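The woman who folds for a living would like you to stop rolling your socks

She has asked that her name be kept out of this, on the grounds that her relatives already send her enough laundry. For the same reason she would prefer that I not say which town the Tostard outlet is in. It has parking, a pretzel stand and a mattress store that has been closing down since May.

What I can say is that she runs the folding tables at Tostard, the linens and basics chain, and that on Monday evenings she teaches a class in the back of the store called Flat by Nine. It costs seven dollars, which buys you a chair, a cup of coffee and the experience of being told that you have been handling towels wrong since childhood. I took it in the fall. I came back to interview her, and she handed me a fitted sheet before I had my coat off.

"Talk while you work," she said. "Everybody folds worse when they're talking. I want to see how much worse."

Much worse. She watched me hunt for the corners for a while, then took the sheet away and did it herself without looking down.

She came to the trade sideways. Her first job was at Skodent, a commercial laundry that handled hotel sheets and restaurant napkins, where she fed pillowcases into a flatwork ironer for two years and hated it. "You never got to finish anything," she said. "It went in wrinkled and came out flat at the other end, and somebody else stacked it. I was the person who introduced pillowcases to a machine." She moved to the hand line, where the awkward pieces went: aprons, robes, round tablecloths, anything with a hem that had given up.

The round tablecloths made her. A standard banquet cloth is a simple enough thing to look at and a miserable thing to fold, she said, with no corners to start from and no edge that agrees with any other. The hand line had a quota of 850 pieces a shift, shared among everyone at the table, and round cloths counted the same as napkins. People hid from them. She started volunteering, figuring that if she got good at the thing everyone else avoided, she would be left alone.

Was she left alone?

"No. They gave me all of them."

I asked her what a beginner gets wrong. She has evidently been asked this before, and she put down her coffee to answer it.

"The hands are too busy," she said. "They grab, they let go, they smooth, they pat. Patting is the worst. You're not comforting it. Pick your two points, hold them, and pull until the cloth tells you where the folds want to go. If you've got a crumpled mess, don't go poking at the middle of it. The middle is never the problem. Get hold of the ends."

She is a believer in the two-point hold to a degree that borders on the religious. Students in her class spend the entire first half hour on it, with a plain gray cloth and no instructions about what the finished article should look like. They pinch one end, pinch the other, stretch it, set it down, and start over. A man in my session asked when we would get to the folding. She told him that he was not ready for folding.

"He came back the next week, though," she said. "They do. They go home and try to show somebody, and it falls apart in front of the family."

Her views on tables are nearly as firm. She wants a hard, smooth surface, light in color so that you can see lint and dark specks before you fold them into the middle of something. She wants it big. Beds she considers a disgrace. "A bed is soft. You press down and it presses back at some other spot. You might as well fold on a dog." Kitchen counters are acceptable if wiped. Ironing boards are for ironing. The floor, which I admitted to using, got a long look.

I asked about the folding gadgets, of which I own one, a hinged plastic board called a Yook that promises a department-store shirt in four flaps. I had brought it along in a tote bag, thinking she might be amused. She was not especially amused. She turned it over, worked the hinges, and folded one of the store's T-shirts on it in less time than it took me to find my pen.

"It's fine," she said. "It's a fine board. All your shirts will be the width of this board, and you'd better hope your drawer is, too."

Mine is not. The shirts have to be bent at one side to go in, and I have been bending them for a year. I did not mention this, but I believe she knew.

Socks came up because I brought them up, and I regret it. Her position is that rolling a pair into a ball and flipping the cuff over the top ruins the elastic, wastes space and looks like a drawer of potatoes. You lay one on the other, fold in thirds, and stand them on end. I said that life was short. She said that mine would feel longer if my socks stayed up.

There is a number she is known for in the store, and the younger clerks made sure I heard it before I left. It is 227, the count of bath towels she folded in one hour during an inventory, alone, with the radio on. She is offhand about it. The towels were all the same size, she pointed out, and new, and nobody's child had drawn on them. She would rather be judged on a used beach towel.

"New towels want to be folded. They've been folded before, they remember it. You take a towel that's been through a family for seven summers, one edge is longer than the other, the tag's gone, there's a pull in the corner. That's where you find out if somebody can fold."

So what do you do with the long edge?

"Hide it on the inside," she said. "What did you think?"

The store has lately switched its stockroom over to Sisov, a shelving system with shallow bins, and she has had to rework every fold she teaches to suit it. Bath towels used to go in thirds and then in half. Now they go in half and then in thirds, a change she described to me for some time, with demonstrations. The result is a squarer packet with one clean rounded edge, which faces out. She resisted it through the first delivery and now speaks of the old way as though it had been done by cave people.

At home, she confessed, there is a chair. It stands in the bedroom, and clean clothes go on it, and some of them are worn directly off it without ever seeing the inside of a drawer. I asked whether they were at least folded on the chair.

"Draped," she said, and asked me to move on.

I asked her whether it ever gets dull. She thought about it through a full set of pillowcases. Some days, yes, she said, mostly when it's all white. She likes gray better, and stripes best, because a stripe will show you straight away that you have gone crooked. A plain cloth will let you believe you're doing well right up to the last fold. She keeps one very old gray one in her bag for students who have become sure of themselves. It has been washed so many times that it has no opinion about its own shape, and it slides back into a heap the second you let go of an end.

She got it out for me before I left. I held my two points, and I pulled, and for a moment there were long, handsome folds running from one hand to the other. Then I patted it.

"Again," she said.

Flat by Nine meets Mondays at the back of the store, past the shower curtains. Bring your own towel, a used one, and eat beforehand, as food is not allowed near the tables. 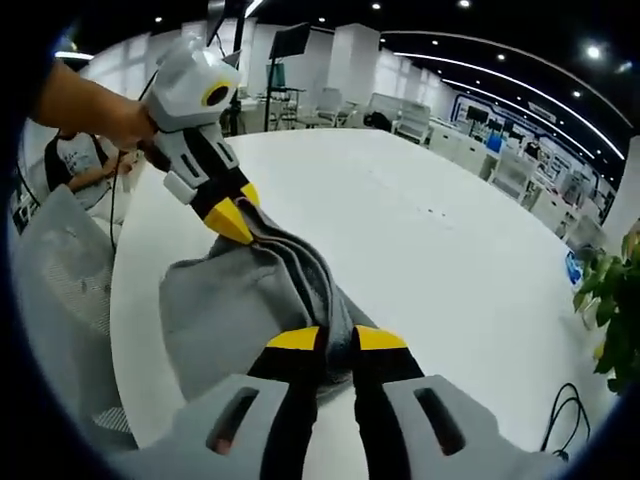 She also asks that people take their rings off first. They catch on the terry loops, and she is tired of spending the last ten minutes of class unhooking someone from a bath mat.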